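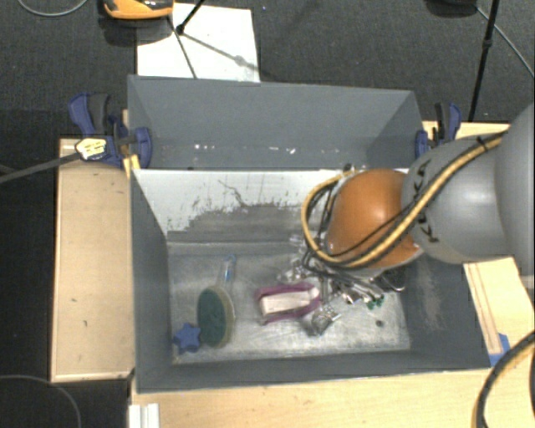

Contents Previous Next Glossary Index
Search this book Go

Chapter 6
How live is a live album?

Most people who buy a live album believe they are buying an evening. The sleeve encourages them. It gives the name of a hall, sometimes a date, and a photograph of a crowd with its arms up. The first sound is applause. Somebody says good evening, the band starts, and the listener at home is meant to feel that this is how it was.

This chapter asks how far that belief should be trusted. Chapter 5 dealt with studio recordings, where hardly anyone is fooled. We know that a singer in a booth may try the same line all afternoon. With live albums the claim is much stronger, and it is seldom tested.

6.1 A record from Harkby

Take a case we shall come back to several times. The Benavano label put out a live record by a seven-piece soul band, made at the Humphreys Rooms in Harkby. The notes on the back call it "one night, no tricks". It sold well for a small label and was praised in print for its heat and its rough edges. One reviewer wrote that you could hear the sweat.

Later the label let a group of students look at the session papers. The band had played three nights, all recorded. Four of the nine songs came from the second night, three from the third and one from the first. The ninth, a slow ballad, was made from two nights joined at the end of the second verse. The lead vocal on two songs had been sung again in a studio in March, well after the tour was over. The horns had been left alone, apart from one wrong entry which was covered with the right one from the night before.

Then there is the crowd. The Humphreys Rooms hold 135 people when the chairs are taken out. The applause at the start of the record sounds far bigger than that, and so it should. It came from an outdoor show with an audience of 3000, and was faded in under the room's own clapping.

Is the record a fake? Before you answer, notice that every note on it was played or sung by the band. Notice too that the band prefer it to any of the three nights as they happened. And notice that the words "one night" are, in the plain sense, untrue.

6.2 What the word is asked to do

"Live" is used for at least three different things, and a good deal of muddled argument comes from sliding between them.

It can mean that the players performed together, at the same time, hearing one another. It can mean that an audience was present. Or it can mean that what you hear is what came out, left as it was. A record may be live in one of these ways and fail the others completely. A string quartet playing straight through in an empty church is live in the first sense and has no audience at all. A pop concert sung to a backing track has an audience, and perhaps not much else.

People who write about music often say that none of this matters so long as the result is exciting. Be careful with this argument. It is usually made by those who have already enjoyed the record, and it would excuse nearly anything. If excitement were the only test, there would be no need to print the name of the hall.

The opposite view, that any repair at all is cheating, has troubles of its own. Somebody has to choose where the microphones go and how loud the drums should be. Even a plain stereo tape of a concert leaves out the heat, the bar and the tall man in front of you. Those who want the untouched evening are asking for something no record has ever held -- though it does not follow that they should put up with being misled.

6.3 Doubtful evidence

Can listeners tell? Makers of recording equipment like to say so when it suits them. A leaflet for the Bimex stage recorder states that "trained ears" picked the unrepaired take every time. It does not say how many ears, who trained them, or whether they had been told what to listen for. It tests 10 takes, all chosen by the firm. We would not accept this from a company selling toothpaste.

A better trial would play listeners about 50 short passages, some repaired and some not, matched for loudness, in an order known to neither the listener nor the person pressing the button. You will be asked to plan one at the end of section 6.5. Do not be surprised if your own guesses are poor. Applause in particular seems to switch off doubt, and we shall look next at how it came to be added in the first place.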